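Declan Hollis
09/09/2022

Doing the bedroom clothes today. A few people asked how I get through it without giving up halfway, so I'll post as I go.
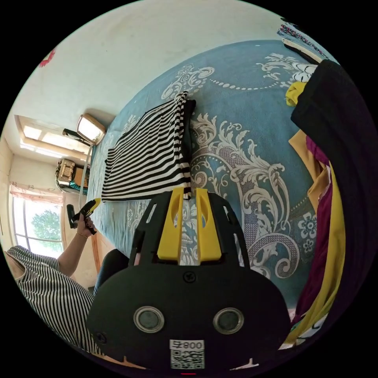 1/ Everything goes on the bed first. If it's on the bed you have to finish before you can sleep. I've tried doing it from the floor and it just stays on the floor.

2/ Stripes are the easiest thing to fold. You've already got the lines. Lay it flat, smooth it from the middle outwards, then bring the edges in along a stripe. If the stripe doesn't meet itself, it's crooked.

3/ Sleeves next. They always bunch up at the cuff. Pull each one straight before folding it across the back or you get a lump in the middle of the pile.

4/ I use the bedspread pattern as a guide as well. Ours is blue with white and grey scrolls all over it. Denise Nuttall gave it to us when she moved to Staltard and I wasn't keen at first. It's grown on me.

5/ Still to do - the black, the maroon and the mustard yellow. I leave dark things till last as they show every bit of fluff and I like to have the lint roller out only once.

6/ Question from Tracey Hartley: do I iron before folding? No. Shirts for work get ironed on the morning. Everything else gets a good shake and that's it.

7/ Jumpers do not go on hangers. I ruined two that way last winter, both with points on the shoulders that never came out. Fold them in thirds and put them on a shelf.

8/ Anything with beads or embroidery gets turned inside out and folded loosely. Don't stack anything heavy on it. Beryl Gosling taught me to put a pillowcase between the layers and I've done it ever since.

9/ Stopped for a cup of tea. Back now.

10/ The drawers are Skova ones, quite shallow, so I stand tops up on their edge in a row. You can see the lot when you open the drawer. Flat piles were hopeless - I wore the top three things and forgot about the rest.

11/ The shelf by the wall is next and I'm not looking forward to it. Boxes mostly. I started on it in August and got as far as moving things from one end to the other.

12/ Charity bag so far: 6 tops, a pair of jeans and a coat that hasn't fitted for years. The shop in Mondgate takes bags up to 2 in the afternoon on Saturdays, so it'll go down tomorrow.

13/ Bed's clear apart from a sock. If its partner turns up I'll let you know. Shelf after tea.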